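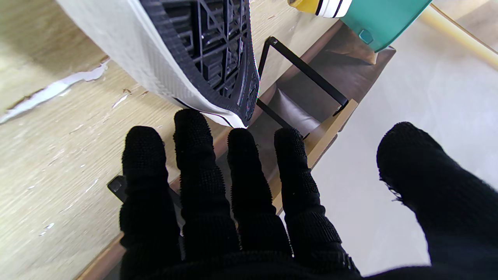 **Helpers wanted: shoe sorting, Samus Shoe Exchange, Lidport**

Need people for the back-to-school sort. Short notice, sorry. Sunday, start 8:30, done by early afternoon if enough of you turn up. Paid, 12 dollars an hour plus lunch. No experience needed.

We have 656 pairs to get through before the Rolland store opens its pickup counter. Mostly canvas sneakers, kids and adult sizes, some boots. All donated. A lot came in tied together, a lot didn't.

**What you'd be doing**

- matching singles into pairs (check the size on BOTH shoes, we got burned last year)
- looking at soles, laces, toe caps, lining
- brushing off loose dirt, no washing, washing is a different crew
- relacing where laces are missing or shot
- pairs go up on the little table for a last look, then in a basket
- writing the size tag. Print please, no cursive

Soles are the main thing. Turn every shoe over. Tread worn smooth at the heel = reject bin. Scuffs on the rubber are fine, cracks are not. White rubber gone yellow is fine to, we don't reject for color.
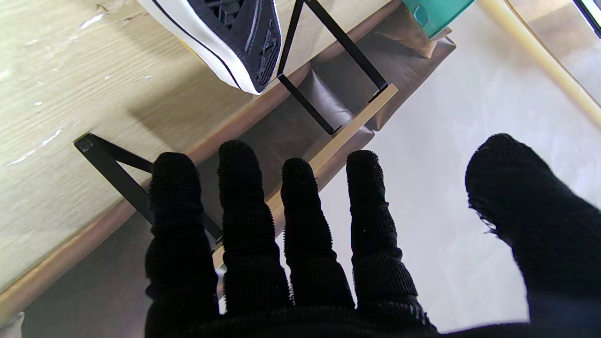 *Sneaker with the black canvas upper and white sole, up on the board.*

**Who we're looking for**

Anyone 16 and up. Under 18 bring the signed form, it's at the front desk or ask us to email it. You should be OK standing for a couple hours at a time, though there are chairs and we can set you up sitting if you tell us ahead. Good eyes for small stuff helps. If you have sorted with us before you can skip the walkthrough and start at 9.

Spanish speakers very welcome, half our tag sheets are in both languages and somebody needs to check them.

Spots: 12 for the day. If we get more than that we'll start a list for the Iva Street sort in January.

**Bring**

Closed shoes, water bottle, old shirt. Thin work gloves if you have your own, we have some but sizes are hit or miss. Leave the nice bag at home.

**The room**

Second floor, no elevator, sorry, ask about tagging at the Rolland store instead if stairs are a problem. Big wood table for the work, plus a leather couch along the wall for breaks. Coats and bags go on the hooks in the hall, please not on the table.

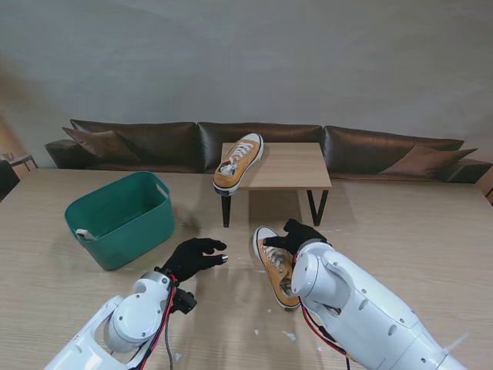 Lunch is sandwiches, around noon, tell us about allergies when you sign up. Coffee all morning. Parking is behind the building, do NOT use the bakery spots, they tow.

One basket per size range. Don't mix them even if one looks half empty. Baskets that are full go by the door and whoever is on tags takes them from there. If a shoe has no partner by the end of the day it goes in the singles box, don't throw it out, the other half shows up more often than you'd think.

**Pay**

Cash or check at the end of your shift, you sign for it. Minimum shift is two hours. If you have to leave early just say so when you get here so we can plan the tabels.

**To sign up**

Stop by the Samus desk or call the Lidport office, ext. 59. Give your name, a phone number, what hours you can do, and lunch allergies. Leave a message if we don't pick up, we're probably carrying boxes. Calls back go out in the evening.

Can't make it but have shoes to give? Drop off is same place, weekdays till 6. Tie the pair together by the laces PLEASE.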